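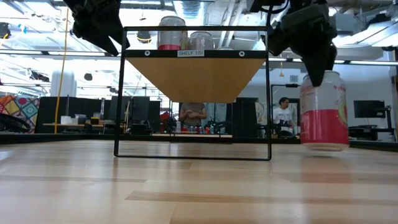 Keeping the Shelf Cell Running

Last updated: August

Hi all! I look after the two-arm shelf cell at Rilell, and people keep asking me what "looking after" means, so I'm putting it on one page. Mostly it's wiping, tightening and reading the log that Iwona left me (3,338 lines of it, bless her).

The shelf first. Ours has the little white label that says SHELF 1(5), and I go by that label when I write anything up. There's a round screw head on each side of it. I put a driver on both every morning before the arms get power, and if one turns more than a hair I write it down and recheck the shelf height.

Then the grippers. Both hang over the table from above, so I do the fingers from a step stool, left one first. Dry cloth, then a look at the pads. Sticky soda is the enemy here! We swap pads every 6 weeks, and Obadia keeps the spares in the drawer marked Bukhari.

Cables get a slow hand check with the arms parked. I run each arm out to full reach and back 3 times, watching for anything that tugs. Maham likes a longer loop than I do and we're still arguing about it.

Last is the can test: pick one up by the top, hold it just over the wood, put it back on the shelf. I give it 15 minutes. If a can slips, I stop and go back to the pads.

Nayeli is writing up the restart steps next, so send her your questions.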